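Jadham
Sorting and packing assistants (part-time, 10 posts)

Jadham runs a sorting and packing room on the ground floor of the old Radonjić building in Druvville. We take in mixed household and desk items from house clearances and office moves, sort them, box them and send them on to shops and schools. We are looking for ten part-time assistants to start in November.

The work

You will work at a bench. Items reach you mixed up in crates: pens, cutlery, toys, cables, sewing things, small kitchen tools. You sort them by type into organisers and small open boxes, check each one against the list for that order, and pack the finished boxes for dispatch. Most of what we handle fits in one hand. Anything larger goes to the furniture side, which is run separately.

A normal shift includes:

Emptying a crate and taking out anything broken, sharp or dirty
Sorting what is left into the right compartments
Filling boxes to the order sheet
Labelling and closing boxes and putting them on the trolley
Clearing and wiping down your bench before you leave

Full boxes can be heavy to carry any distance, so please use the trolleys. You will be on your feet for part of the shift, though there are stools at every bench and you may sit to sort if you prefer.

Hours and pay

Each post is 20 hours a week. There are two shifts, 8.30am to 12.30pm and 1pm to 5pm, and you will be asked to choose one and keep to it. Swapping now and then is fine if you arrange it with the shift lead first. We do not open in the evening.

Pay is monthly, at the same hourly rate for both shifts. The rate is given in the application pack. Holiday is paid and training time is paid. The contract runs for six months in the first instance and may be extended.

Who we are looking for

You do not need experience or qualifications. We do need people who can read an order sheet, work steadily at a repetitive job and notice when something has been put in the wrong place. You should be comfortable handling small objects for a few hours at a time. If you have a condition that affects your hands, back or eyesight, tell us what would help. We can change bench heights and lighting without much trouble.

You must be 18 or over and have the right to work here.

Training

Your first two shifts are spent alongside Bonifacio Villalobos, who leads the morning team and wrote our sorting guide. Afternoon starters will need to come in for two mornings to do this. After that you will have your own bench and a shorter order list for the first fortnight.

Getting here

The Jollov bus stops outside the main gate. There is a covered bicycle rack in the yard and a small amount of parking at the rear, which fills up early. The entrance to the packing room is through the blue side door, not reception.

How to apply

Ask for an application pack at reception, or write to Niamh Scanlon, Jadham, PO Box 2778, Druvville. Please quote reference 2000 and say which shift you want. A letter of one page is enough. We do not need a CV, but you may send one.

People we would like to meet will be invited in for half an hour. This includes a short sorting task at a bench and a chance to ask questions. Bring proof of identity with you. We reply to everyone who applies, whether or not we can offer a place.

If you applied last year and were not taken on, you are welcome to apply again.

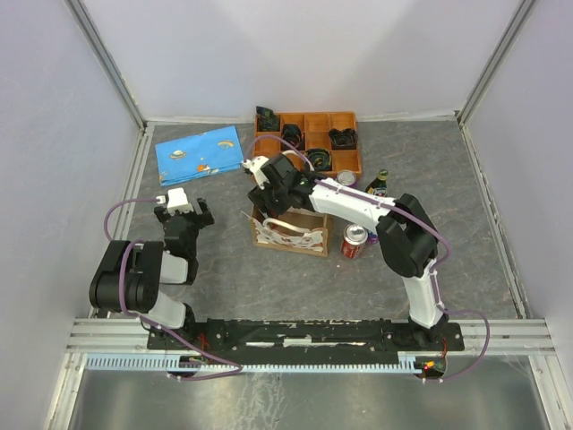

Bench with an open tan box and wooden organiser.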